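Subject: Re: [tabletop] Tuesday table, what goes on it?

Hello again everyone, and thank you for all the kind replies, even the very long one about vinegar (I read every word, I promise). Let me take the question from earlier in the week first, and then I'll ramble on a bit about the table itself.

> On the Lamont table, do you put the small things out first, or
> wait for the tall ones? We tried it both ways at Cineck and it
> ended in an argument. Also, is a pale top too plain? Ours is
> dark and I have been thinking of painting it before June.

I would say small things first, gathered over toward the left, and leave a good open stretch of tabletop in the middle. A pale gray-white top isn't too plain at all, to my eye! Against a black background it looks clean and bright, and you can always bring color in later with whatever you set down on it. I'd hold off on the paint until you've lived with a borrowed sheet of something light for a week or two.

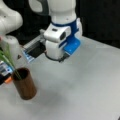
Rumby list moderator, Lamont table group

Now, the background. We went back and forth on this for ages, and I was all for a nice cream curtain until I was outvoted, and I have to admit the others were right. Dark charcoal fabric with soft folds does a lovely job behind anything green. If yours slides about, clip it along the top edge. We have bright blue clips on ours and I've grown fond of them, though I know a few of you would want black ones so they disappear. Suit yourselves!

As for what goes with what, I keep coming back to a green stem near something brown. A warm, reddish brown with a bit of streak in it, running from chocolate to copper, is about the kindest neighbor a muted sage green could have, and
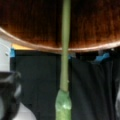

if there's a paler rim on the brown piece, so much the better, as it gives your eye somewhere to rest before the dark cloth begins. I'd keep patterned things well away from it. My own kitchen is all patterns, so I'm preaching to myself as much as to anybody.

The Kovby people asked whether they may bring their own cloth. Yes, please do, but iron it the night before, as the outlet by the door is still dead. We start at 6 and I'd like the table cleared by 12 the next day so the room can be used for lunch.

More when I've found my list, which was in my coat yesterday and isn't there now.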